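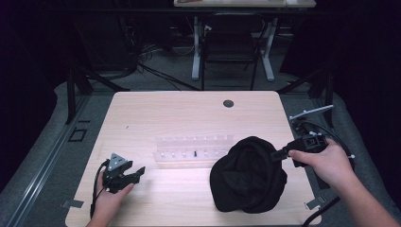
Jilik Work Skills Centre
Progress report to the Mertens Community Fund
Stream two: bench and small-parts program
Report date: 22/09/2020

1. Purpose of this report

This report is submitted under the terms of the funding agreement between the Jilik Work Skills Centre and the Mertens Community Fund. It covers the fit-out of the bench room at the Plallwood site, the task materials purchased to date, participation, spending, and the work still to be completed. It should be read with the opening report submitted in April.

2. Fit-out of the bench room

The room is now in regular use. The main bench has a light wooden top with rounded corners, set in a grey aluminium frame. The top is held down along the front edge with metal clips, which allows it to be lifted off for cleaning or replaced if it becomes worn. A round grommet hole toward the back of the top is available for cables.

The desk for written work stands behind the bench, with a mesh-backed office chair. Staff have asked that it be moved closer to the window wall so that a supervisor can complete record sheets with a better view of the bench. This will be done during the next break between groups.

Lighting remains the main shortcoming. The bench itself is well served, but the area beyond it is dim, and the desk is not comfortable to use for long periods. Two quotes have been sought for additional ceiling fittings. Cables on the carpet beneath and around the desk also need to be gathered and covered. The site inspection listed this as a item for correction and it has been placed on the maintenance schedule.

3. Task materials

The program uses two groups of material. The first is small rigid parts, which are placed in and taken out of a clear acrylic rack with two rows of positions. Single black pegs are used with the rack at the introductory level. The clear rack was preferred by staff to the painted version trialled earlier, although some participants have found its edges hard to pick out against the pale bench top. A darker mat to lie beneath it is being considered.

The second group is soft goods. Black cloth pieces have been used for the folding and laying-flat tasks. These are more demanding than the rigid parts, as the cloth must be found by its edge and opened out before any fold can begin. Supervisors report that dark cloth makes the seams difficult to see, and a set in lighter colours has been added to the next order.

Rigid and soft materials are set out on the same bench top, with the rack across the middle and the cloth to one side. This has reduced the time spent resetting between tasks. Storage is adequate for present numbers, but a second shelf will be needed before the larger group begins.

4. Participation and activity

The program has delivered 263 bench sessions in the reporting period to 32 enrolled participants. Across those sessions, 3003 individual tasks were recorded as completed. Placing and removing parts made up the larger share of the total. Folding was introduced later in the period and its results are not yet sufficient to report separately.

Attendance was steady in the morning sessions and weaker in the afternoon. Several participants travel long distances to the Plallwood site, and the bus timetable leaves little margin at the end of the day. A later morning session will be offered in place of the final afternoon one, on a trial basis.

5. Expenditure

Spending on the bench, rack and cloth materials remains within the approved budget. An unspent balance of $908 is held against the materials line. The Centre requests the Fund's approval to apply this amount to the lighting work described in section 2. No other variation is sought.

Supply of replacement pegs from Drilard was delayed, and one delivery was short. The balance has since been received and the account is settled.

6. Work remaining

Relocation of the desk and chair.
Covering and tidying of floor cables.
Selection of a lighting quote, subject to the Fund's approval of the variation.
Purchase of the darker mat and lighter-coloured cloth pieces.
Installation of the second storage shelf.
Revision of the record sheet to separate folding tasks from placing tasks.

The cable work will be completed first. The final report will include the folding results and a full statement of accounts, and a copy of the revised record sheet will be attached.

Submitted on behalf of the Jilik Work Skills Centre, Plallwood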